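Pondstead Studio, brush table: walk-round checklist with comments

Room: the Awad Room, long wall
Filled in by: Hiba Sleiman
Ratings: OK, WATCH, FIX
Time needed: about seven minutes, or one cup of tea if you're thorough

The old form had a line for "hazards, misc." and people wrote "ink" in it every week. Ink is now its own section. Please rate every line and write something in the comment even when all is well. A column of ticks tells me only that you own a pen.

1. TABLE AND CLOTH

1.1 Table stands level, legs locked
OK. Pushed on each corner. It pushed back.

1.2 Cloth lies flat and doesn't hang where a foot can catch it
WATCH. The back left corner creeps down over the course of a day. Tuck it in again after lunch.

1.3 Clear walkway of 600 mm behind the chairs
FIX. Fine with the chairs in, hopeless with them out, and chairs are mostly used out. Bring the table closer to the wall.

1.4 No bags under the table
OK at the time of checking. I make no promises for the afternoon.

2. FELT AND PAPER

2.1 Felt dry right through (press with the back of your hand, both sides)
OK. Dry, if not what you'd call presentable. The grey on the right-hand side has been there longer than most of the members and has been through the wash at least as often as it deserves.

2.2 Felt edges not curled
OK.

2.3 Finished sheets moved to the drying shelf, none left underfoot
WATCH. Paper on a smooth floor is the nearest thing we have to an ice rink. Look under the heater too, they drift.

2.4 Weights in their tray, not on the table edge
OK. One has plainly met the floor before. No chips sharp enough to cut anybody.

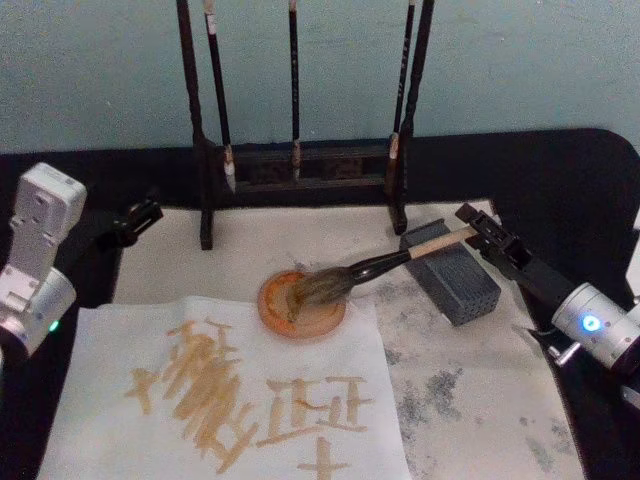 Does a stained felt count as a fault?
Stains on their own are fine. Mark it FIX if the felt is damp, mouldy, torn, or so stiff with old ink that the paper won't sit flat on it.

3. BRUSH RACK

3.1 Rack stands steady on its base when nudged
OK. The posts don't wobble. It's a heavy dark thing with carving at the top end that collects dust the way other furniture collects compliments. Soft dry brush for that, please. Somebody used furniture spray in September and we could smell lemon through a whole course of running script.

3.2 Crossbar seated properly in both posts
OK. Lift gently. If it lifts, it isn't seated.

3.3 Hooks closed enough to hold, open enough to unhook
WATCH. One hook has been squeezed nearly shut by a person of strong feelings. Ease it with the small pliers.

3.4 Hanging loops not frayed
OK. Spare cord is in the Joron tin, under the things that don't belong in the Joron tin.

3.5 Brushes hung tip down, bristles clear of the base
WATCH. Three on the rack, and we have form with letting the long ones touch down. A brush that dries leaning on its tip takes a bend and keeps it. Shorten the loop or swap places with a smaller brush.

3.6 Handles free of splits
OK. Run a thumb down each one. Stop when it hurts and write FIX.

3.7 Collars tight, no shedding
OK, with one hair recovered from my tea.

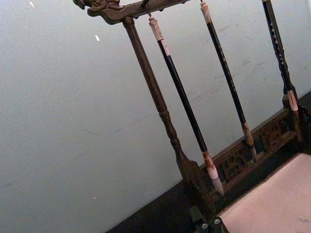

Zahira Nasution writes: I'd move 3.5 to the top of the section. I have seen far more good brushes ruined by a lazy loop than by anything that happened on paper. Also, wash them in cool water before you hang them, reshape the tip with your fingers, and for heaven's sake don't put them away with ink up in the root. Tan bristle is allowed. Crunchy bristle is not.

Fair. I've left the numbering alone, as the laminated copy by the door cost money, but do 3.5 first.

4. INK

4.1 Dish whole, rim not chipped
OK. The orange one is still with us. It has a pale inside that now goes by the name of tan.

4.2 Dish placed in the middle of the felt, away from sleeves
OK. Keep it behind the paper so you don't have to reach across wet characters. The left-handed may shift it and need not apologise.

4.3 Dish filled no more than halfway
WATCH. It's shallow. People pour as though a drought had been declared.

4.4 Bottles capped, labelled and standing upright
FIX. The Humow bottle has lost its label and its colour is now a matter of opinion. Write on some tape and stick it on.

4.5 No brush left standing in the dish unattended
WATCH. A long handle makes a very good lever. If you get up for any reason, the brush goes on the rest and you can go where you like.

4.6 Rinse water changed, jar wiped underneath
OK. Drinking mugs stay on the side bench. See 3.7 for the argument against. 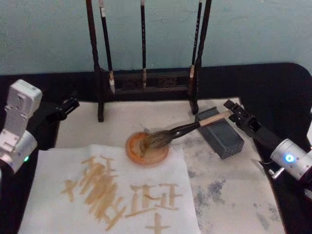

Page last changed: 1 February 2021, H.S.

5. WALL, LIGHT AND AIR

5.1 Wall behind the table free of fresh splashes
OK. There are scuffs and specks on the blue-grey paint. They're old and they don't come off, I've tried, and so has my elbow. Report anything new.

5.2 Lamp lead taped down or run behind the table
OK.

5.3 No glare on the paper from where you sit
OK. Sit in the chair to judge this one. Doing it from the doorway was marked OK for three years by someone I'll leave unnamed, and her initials are at the top of this section.

5.4 Window opens
WATCH. Opens, then closes itself. The wedge is on the sill. Return the wedge to the sill.

6. END OF SESSION

6.1 Dish emptied and wiped
6.2 Brushes washed, shaped, hung
6.3 Felt hung over the rail if damp, otherwise left flat
6.4 Practice sheets taken home or put in the paper box (leaving them for "anyone who wants one" is littering with good intentions)
6.5 Sink rinsed to the colour of a sink

Outstanding from this check: 1.3 table position, 4.4 bottle label. Hiba to do both. Anything you mark FIX goes in the green book as well, with your name written so that it can be read. We are a calligraphy group and this should be within reach.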